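Clitley Community Radio — Studio B pre-show safety check
Done by: Nhàn Hầu
Date: 11/08/2018

Power and cables
Mains strip under the desk: OK. Switch lights up, no scorch marks, and the new cable ties look great!
Headphone leads: OK, except guest 3. Crackles when you bend it near the plug, so I've tagged it and put it in the repair tray.
Floor runs: taped down from desk to wall. Lovely job by the Thursday crew — please keep doing it this way.

Mic arms
Host arm: OK. Guest 1 and 2: OK.
Guest 4: clamp slipping. Tightened it with the hex key and it held through a whole test read, but I'd like Nghĩa Khổng to look at it before the Mistell interview.

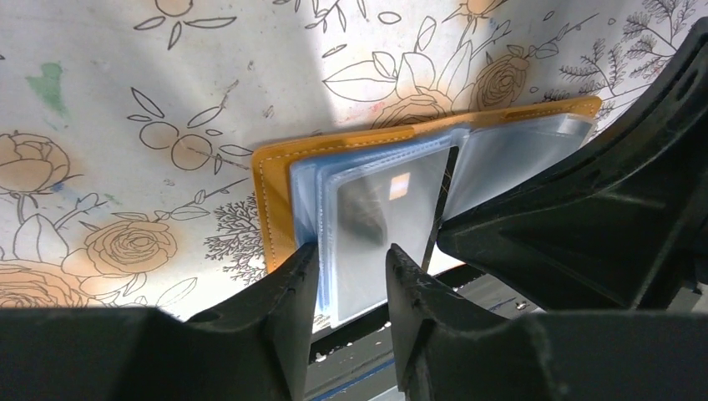
Sound levels
Headphone amp limiter: on, and set to 70. Someone had it way up again! Please bring it down before guests put anything on their ears.
Monitors mute when a mic goes live: OK on all channels (I love that this finally works).

Room
Fire door: opens freely, sign lit.
Extinguisher 197: pin in, gauge in the green, next service February.
Foam panels: one corner lifting behind the host chair. Needs glue.
Air vent: OK, and so much quieter with the new filter.

Result: pass, with two repairs open. Job number for both is 1351.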